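Re: [sulotia-home] Drawers, folding, and what to do with all the small stuff

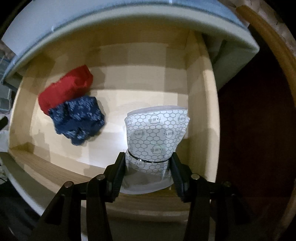
The top drawer this morning: red bundle, blue speckled one, and the white packet with the hexagons.

From: Mahmoud Farouk
Date: 2022-06-23

Hello all, and thank you for such a lovely lot of replies while I was away at my sister's. I've read every one of them with a pot of tea and I feel quite spoilt!

On 69 Nodari Road's question first (I'm sorry, I only ever know you by your house sign), I'll paste it in so that the newer members can follow:

> I've been through the whole bedroom and got it down to one chest,
> but the top drawer beats me every time. I fold everything flat, stack it,
> and two days later I'm digging for the thing at the bottom and the
> stack has gone over. Do I need those dividers everyone buys? The
> Drirus set is 4000 points on the loyalty card and I've got 500, so
> it'll be September before I can have them, if then. Does anyone
> manage with nothing in the drawer at all?

Well, yes, I do, and I've been meaning to write about it for ages. Mine is a plain wooden drawer with no lining, and I keep it mostly to bundles. I fold the sides in, then fold or roll the whole thing up until it feels firm in the hand, and in it goes. The red one came out rather well, I think, nice and long with a squarish end. The blue one with the pale flecks is a bit of a rumpled heap by comparison, but it's soft stuff and it never will hold an edge for me, however patient I am with it. I've stopped fighting it. It sits up against the red one and they seem quite happy together.

What I would say is leave yourself some bare wood. I used to fill a drawer to the corners, on the grounds that I'd paid for the whole drawer, and then of course I couldn't get a hand in. Now when I start squashing things down I take something out and find it another home (usually the Sampaio trunk on the landing, which swallows anything).

As for the white packet, I know a few of you fold your wrappings away the minute you get in and others like to keep things in them. I'm in the second camp for spares. The printing on this one says 7A抑菌 over and over inside little round badges, and my neighbour's daughter kindly told me the last two characters mean something like "antibacterial". I can't speak for the 7A! It's easy to spot among the cloth, anyway, and I can find it half asleep.

So my advice, dear Nodari Road, is to keep your points for now and try a week of bundles. Begin with 8 things you wear all the time and put those in first, towards the front. If you still want the dividers in September, have them and enjoy them.

One question back to everybody: does anyone line a bare wooden drawer with paper, and does it stay put? I tried it once with leftover wallpaper and it crept up the back every time I shut the thing.

Warmest wishes to you all,
Mahmoud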